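Search this site Go

Break corner

A break corner is the part of a workroom where people sit down, eat something and look at a screen other than the one they are paid to look at. It is seldom planned. Furniture arrives there after failing elsewhere, and stays.
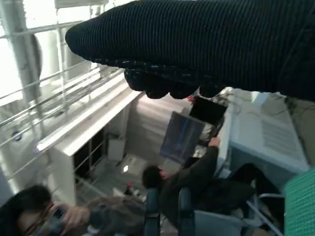
By Nizar Nasrallah and Yulan Fan | Filed under: Rooms | Updated in June

Seating

Chairs rarely match. A blue backrest may keep company with a bare metal frame, and the better of the two is taken by whoever arrives first. Low white cabinets with open compartments are common, and the top slab collects whatever the compartments were bought to hold.

We use cookies to improve your visit. Accept Manage

Tableware

The plate is often missing. A bowl takes its place, including for food that has no need of sides, such as a striped pastry. A cutting mat serves as the tablecloth; its grid allows a bun to be divided fairly, though Hanyu Bai's survey of 8 workrooms in Plercombe found no case of this being done.
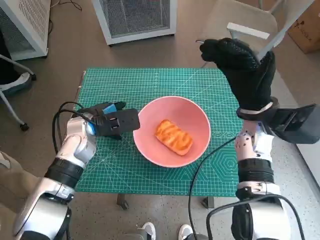

Upkeep

Crumbs should be brushed off a self-healing mat, which heals from knives only. Kong (see Notes) allows 4 minutes for the job. Most corners are wiped when visitors are expected.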